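Search notebook Enter keywords Go

Feb 24, 2020. Print room, bench 2

Second proof of the Kokkinos linocut (the sleeping greyhound). Paper is the Grudow 162 gsm, torn to size last night and left under the boards. Ink is Jerine black, same tin as the first proof, with a bit more extender.

Pulled four. The first was starved along the back leg. Added two sheets of newsprint behind the block and the second came up better, but the whiskers started to fill. Wiped the block down, rolled thinner, went over it twice. Third and fourth are close to what I want. The ear still prints heavier than the rest. I think the lino sits high there and I'll shim the other side before touching the cut.

Registration on the Brultside press is off again, a hair to the left at the tail end. Pin-yu Lu moved the guide last week for her own block and marked the old spot in pencil. I set it back to the pencil line and it is still off, so the line may be wrong. Ask her.

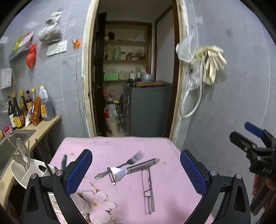
Fork and peeler on the pink flowered cloth, kitchen table.

Color block next. I mixed three grays for the coat and brushed them out on scrap. Number two is too blue next to the black. Number three with a touch of raw umber is the one. Wrote the mix on the lid. Need enough for the full edition of 27 plus proofs, so I'll make a double batch and cover it with film.

Stock check while the proofs were drying: 912 backing boards left out of the box of 1000. Sleeves are low. The small prints for May need the narrow size and we only have wide.

To do
- shim the block, left side
- pull two more on newsprint before using good paper
- order narrow sleeves
- sign nothing until the ear is fixed

Comments

Pin-yu Lu: The pencil line is mine from before I changed the packing. Use the scratch on the bed, it's more reliable.

bench 4: Can I have the blue gray if you're not using it? I've got a pigeon to do.

Pin-yu Lu: Narrow sleeves, there's an open pack in my drawer. Take those first.

Last updated Monday's page: see binder, proofs 3 and 4 clipped in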